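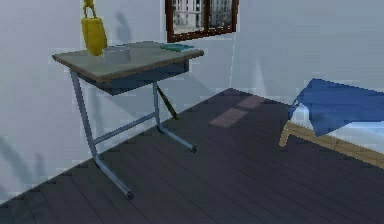
Budget for the room before the robot

Dario Mancuso

Most equipment plans I am asked to review begin with the arm. The arm has a catalogue price, a lead time and a supplier who answers the telephone, so it goes on line one. The simulation work goes near the bottom, usually as "software", usually with a figure copied from last year.

I think the order is wrong. At Dallham we priced a simulated bedroom before we asked for a single quote on hardware. It holds a desk with a bag, a bowl or container and a book or folder on it, a bed with a blue blanket, and a plank floor. The whole thing cost us 3,910 in staff time and licences, and 925 of that went on the bag and the blanket. Soft things are expensive. A desk is a few boxes and tubes; a strap or a fold of cloth has to be tuned, and then tuned again when the physics settings change.

That figure told us more than the brochures did. If the tasks on your list are mostly rigid objects on flat tops, a modest arm and a modest simulator will do. If they include bedding, the money moves to contact modelling, and the arm can wait until July.

Matúš Murín, who holds the capital budget, objects that a rendered room has no resale value. He is right — an arm from Brulleritz can be sold on after 12 months and a mesh of a desk cannot. But depreciation is a poor guide to what to buy first. An arm standing idle while the tasks are still being argued over loses value as well, and takes up floor space.

My proposal for the next round is plain. Put scene building on its own line, with a named owner. Split it into rigid and soft objects. Hold the hardware order until 2 tasks have run from start to finish in simulation, and let Vittoria Lombardi sign that off, as she has no stake in either supplier.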